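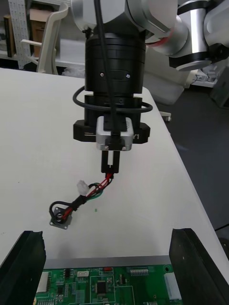
4. Working the harness bench alongside the arms

By Kwadwo Ofori, Triltdale repair floor
3 April 2025
29 shares | 79 comments

If you've come over from the old hand bench, hello, and don't panic. I was on hand benches until February and I wrote most of this section with my lunch in the other hand, so if something reads oddly come and find me and I'll fix it. Section 3 covers power-up and the stop buttons. Please do that one first (yes, even if you've watched Vega do it a dozen times).

What's changed is pretty simple to say. The arms do the lifting and holding at the harness bench, and you do the preparing, the checking and anything that needs a judgement call. Your name is still the one on the job card. It took me a couple of weeks to stop reaching in to help, and I still catch my hand drifting forward!

4.1 Before your shift starts

1. Read the handover sheet on the clipboard. If the last person has written "hold" against anything, leave that job alone and talk to Esperanza Sepúlveda.

2. Clear the tabletop of everything that isn't part of the job. That means clippings, tape ends, cable ties, your mug. The arms work low over the table and little bits of rubbish end up under a connector sooner or later.

3. Check that the Nekora job number on the board's travel card matches the one on the screen. Do this out loud if you've got a partner. It feels silly for the first day and then it doesn't.

4. Put your wrist strap on and test it. The arms haven't changed a thing about static, and you're still handling bare boards.

5. Look over the harness before you load it. You want to see the connector housings whole, the wires seated and no nicks in the insulation. A harness with a panel socket on one end is heavier at that end and swings when it's lifted, so lay it out with the socket resting on the table and the wires loosely straight.

Note: we used to do the harness check after fitting. It's now the first job, and it's the one I'd ask you to take your time over. The arms will happily pick up a bad harness.

4.2 Loading a board

1. Bring the board over in its grey holder. Don't lift it out. Carry it with two hands, by the holder, and keep your thumbs off the components.

2. Set the holder on top of the plastic box that serves as our riser. Make sure the box is flat on the table with its lid latched, and rock the holder gently with a fingertip. If it wobbles, reseat it.

3. Turn the board so it faces the way the job sheet shows. Some of these boards look nearly the same either way round when you're tired, so go by the printing along the edge and not by memory.

4. Check the big capacitors for bulging or leaking. Any board that's been powered goes on the discharge stand first and gets its tag before it comes anywhere near the bench.

CAUTION: An untagged board is treated as live. Don't load it, don't probe it, don't "just move it over a bit". Get Leandro Figueroa or whoever is holding the test key. 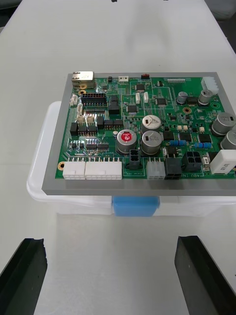 Do I still get paid the bench rate if the arms are doing the fitting?

The bench rate stays the same for everyone trained on this section. Once you're signed off for recovery work (4.4) you go up to the setter rate, and Esperanza puts that through from the date on your sign-off sheet.

4.3 Running the job

1. Stand back behind the floor tape and make sure anyone near the bench has done the same. Say "running" loudly enough that they look up.

2. Press start on the pendant and keep the pendant in your hand. It doesn't go on the shelf, and it certainly doesn't go in your apron pocket, Patricio.

3. Watch the first cycle from start to finish. I mean really watch it, not with one eye on the next job card. You're looking for cables catching, a harness twisting the wrong way or the holder shifting on its box.

4. When the arms have parked, press pause, wait for the amber light and then step in to check the connection. Give the plug a light tug. Look for pins pushed back, look for a latch that hasn't closed, and run your eye along the wires to see nothing is trapped underneath.

5. Tick the card, or write down what's wrong. Both are fine! A card with a problem written on it has never got anyone in trouble here and I'd much rather read your scribble than find the fault at final test. 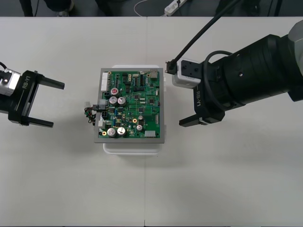
Board in its grey frame, with an arm on either side of the table.

Note: the arms bring their own cables along with them. Before every job, follow each one with your eyes and check it has slack. If one's pulled tight, don't run, even if it looks like it'll reach.

CAUTION: Open fingers are not parked fingers. An arm with its gripper open may be between moves. The amber light is your only go-ahead.

4.4 When it stops halfway

This will happen to you, probably in your first week, and it's no reflection on anybody. Here's how we handle it.

1. Press pause, even if everything has already gone still.

2. Wait for amber. If there's no amber, hit the red stop and call the setter.

3. Support the harness with one hand before you release the gripper from the pendant. Otherwise the weight of it drops on the connector, and we've lost parts that way.

4. Write the step number in the Standell log along with what you saw. "Missed the plug" is plenty. You don't need to know why.

5. Finish that board by hand if the job sheet allows it. Keep your hand skills up, please. Vega Carrasco runs practice at the old bench after lunch for anyone who wants it, and I go too.

4.5 Breaks and swapping over

The arms don't get tired, and that's the bit that caught us out early on. We'd let people stay on watch far too long. Watching is work, and your eyes go before your hands do. So the limit is 90 minutes on the pendant and then you swap, no matter how well things are going or how close the batch is to done. The longest batch we've run was 348 boards and it went through a lot of hands.

When you swap, pause the job, hand the pendant over directly, and tell the next person one thing to watch for. Sign the handover sheet, both of you.

If you're worried about where all this is heading for your own job, talk to Esperanza or come to me. The Dimaculangan line gets its own version of this section, so don't use these steps over there. Their pendant has the pause and start buttons swapped.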